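De onde vem o papel pardo

O papel pardo é aquele papel castanho, um pouco áspero, que se usa para embrulhar encomendas, forrar mesas e fazer sacos. Também se chama papel kraft. A palavra "kraft" é alemã e quer dizer "força". O nome foi bem escolhido, porque este papel rasga-se com mais dificuldade do que uma folha de caderno.

Do que é feito

O papel é feito de fibras. As fibras são fios muito fininhos que existem dentro das plantas. Se rasgares uma folha de papel devagar e olhares para a beira rasgada com uma lupa, vês alguns desses fios a sair para fora.

No papel pardo, as fibras vêm quase sempre de árvores como o pinheiro. O pinheiro tem fibras compridas. Quando as fibras são compridas, cruzam-se umas com as outras muitas vezes e ficam bem agarradas. O eucalipto tem fibras mais curtas, que dão um papel mais liso e bom para escrever.

Dentro da madeira, as fibras estão coladas por uma substância chamada lenhina (no Brasil diz-se lignina). É a lenhina que torna o tronco duro. Para fazer papel resistente, é preciso tirar grande parte dela.

Da madeira à pasta

Vamos seguir o caminho da madeira numa fábrica, a fábrica da Curnau, que fica junto ao rio Zirside.

Os troncos chegam em camiões. Primeiro passam por um tambor enorme que roda e lhes arranca a casca. A casca não vai para o lixo: é queimada para aquecer a água da fábrica.

Depois, uma máquina com lâminas corta os troncos em pedacinhos chamados aparas. Cada apara tem mais ou menos o tamanho de uma moeda grande.

As aparas entram numa panela de pressão muito alta, o digestor. Lá dentro cozem com água e produtos químicos durante 3 horas. O calor e os produtos desfazem a lenhina e as fibras soltam-se umas das outras. No fim, o que sai do digestor é uma papa castanha a que se chama pasta.

A pasta é lavada várias vezes. O líquido escuro que sobra chama-se licor negro. Apesar do nome, não se pode beber. A fábrica queima-o numa caldeira para produzir energia e recupera uma parte dos produtos químicos para os usar outra vez.
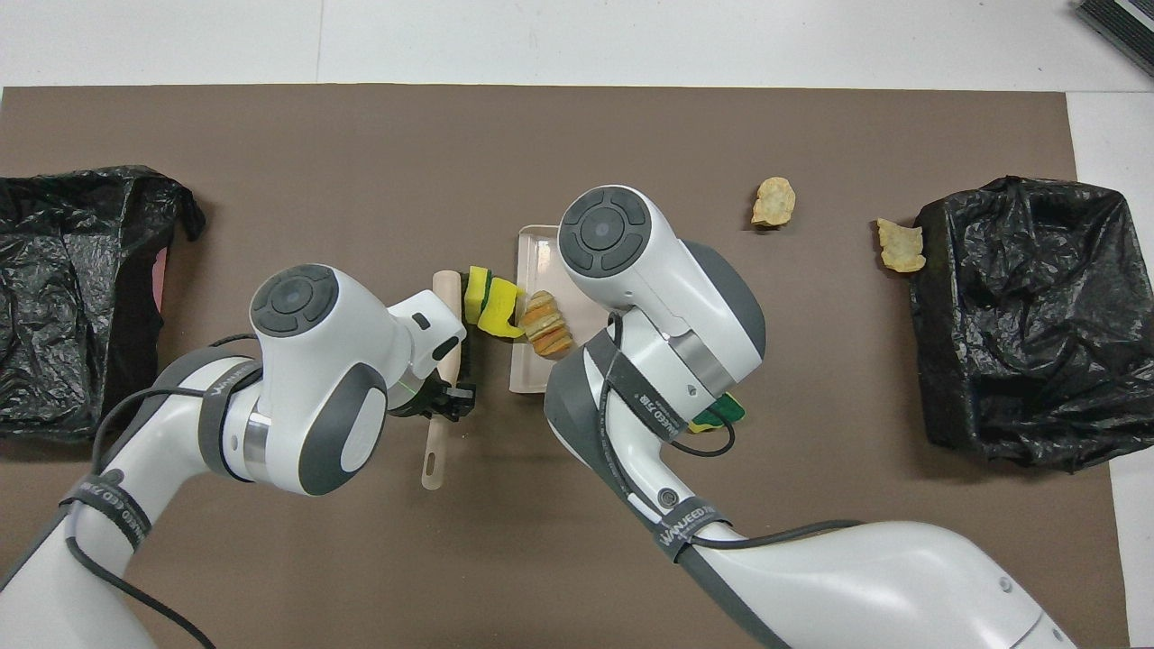
A cor castanha vem do resto de lenhina que fica agarrado às fibras. Para fazer papel branco, a pasta tem de passar por mais um tratamento, o branqueamento. No papel pardo normal salta-se esse passo, e o papel fica com a cor que a pasta já tinha.

Da pasta à folha

Para fazer a folha, mistura-se a pasta com muita água. A mistura é tão líquida que parece água suja. É espalhada sobre uma rede que anda sempre para a frente. A água escorre pelos buracos da rede e as fibras ficam por cima, cruzadas.

A seguir, a folha molhada passa entre rolos que a apertam, como quem espreme um pano. Depois passa por cilindros quentes, que a secam. À saída, o papel é enrolado numa bobina gigante. Uma bobina da fábrica da Curnau pesa 2.000 quilos, mais do que muitos automóveis.

As bobinas grandes são cortadas em rolos mais pequenos. Alguns vão para a Damero, que faz sacos. Outros vão para a Rosser, que vende papel de embrulho em rolos de 60 metros.

Para que serve

O papel pardo serve para muitas coisas:

Fazer sacos para pão, farinha e cimento.
Embrulhar pacotes para o correio.
Fazer as faces de fora das caixas de cartão canelado.
Proteger o chão ou a mesa durante pinturas e trabalhos manuais.
Desenhar moldes de roupa.

Os sacos de cimento costumam ter mais do que uma camada de papel, para aguentarem o peso.

E quando fica velho?

O papel pardo limpo pode ir para o ecoponto azul. Na fábrica de reciclagem é misturado com água até se desfazer, e as fibras servem para fazer papel novo. De cada vez que isto acontece, as fibras ficam um pouco mais curtas e mais fracas. Por isso, muitas vezes juntam-se fibras novas às recicladas.

O papel com gordura ou restos de comida não deve ir para o ecoponto azul, porque a gordura estraga a pasta. A fita-cola também atrapalha. Antes de pores um embrulho no ecoponto, tira a fita que conseguires.

Experimenta em casa

Precisas de uma tira de papel pardo, uma tira de folha de caderno do mesmo tamanho e um copo de água.

1. Segura a tira de papel pardo pelas pontas e puxa devagar.
2. Faz o mesmo com a tira da folha de caderno.
3. Molha as duas tiras e puxa outra vez.

Escreve num caderno qual das tiras se rasgou mais depressa, primeiro secas e depois molhadas. A água enfraquece as ligações entre as fibras, e por isso um saco de papel molhado pode abrir-se no fundo.

Palavras difíceis

Apara: pedacinho de madeira cortado por uma máquina.
Bobina: rolo muito grande de papel.
Digestor: panela de pressão onde a madeira é cozida.
Lenhina: substância que cola as fibras da madeira.
Pasta: papa de fibras com que se faz o papel.

Texto atualizado em 1 jan. 2024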